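The Film Society's Winter Program and a Note on Prints

February 20, 2025

The winter series of the Fallby Film Society closed last week with a screening of The Ferry at Seppälä, and several members have since written to ask how the print was obtained and whether the picture can be seen elsewhere. I undertook to answer these inquiries in one place.

The Ferry at Seppälä was directed by Martti Kinnunen and released in a small number of theaters. It was never widely distributed. The negative is believed lost, and the society's screening relied on a 16mm reduction print held by the Josow collection, which lends to registered societies for a modest fee. The print runs 13 minutes shorter than the length given in the original trade notices. Whether the missing material was cut before release or by a later distributor has not been established, and members should treat any firm claim on the subject with caution.

The film itself rewards patience. Kinnunen stages nearly all of the first reel in the ticket office, and the river is heard well before it is shown. Ritva Rantala plays the ferryman's widow with great restraint, and her long exchange with the tax inspector remains, in my opinion, the finest passage in the director's work. The comic subplot concerning the mislaid goat is less successful. Two members found the ending abrupt. I do not share that view, although I concede that the final title card arrives sooner than one would wish.

No home edition is currently available. Requests to borrow the print should be addressed to the Josow collection directly and should quote catalog number 2183. The lending period is 10 days, including transit, and the borrower is responsible for the return postage. The print is fragile at the head of the third reel and must be inspected by hand before projection.

Attendance over the series was satisfactory. The December screening drew the largest audience, in spite of the weather, and the discussion afterward continued until the hall was due to be locked. Members who have not returned their comment cards may still do so at the front desk.

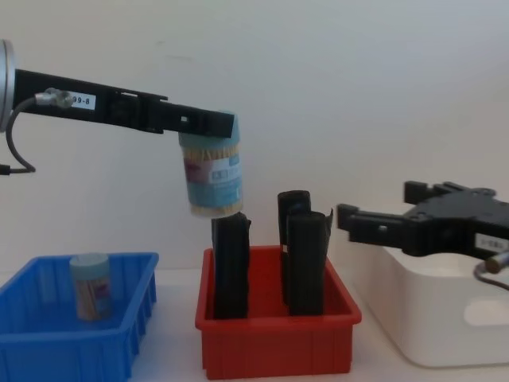 Robot arm with toothpick container.

The spring series will consist of eight features, all of them comedies or near relations of comedy. It will open with Forura, Kinnunen's second film, in which Rantala appears in a smaller part as the hotel telephonist. The copy is a recent digital transfer, and the subtitles have been revised. Those who know the film only from television will find the ballroom sequence considerably brighter than they remember it.

The remaining titles will be posted once the lending agreements have been signed. Suggestions for the autumn are welcome in the comments below, preferably with some indication of where a print might be found. Season tickets purchased for the winter series do not carry over.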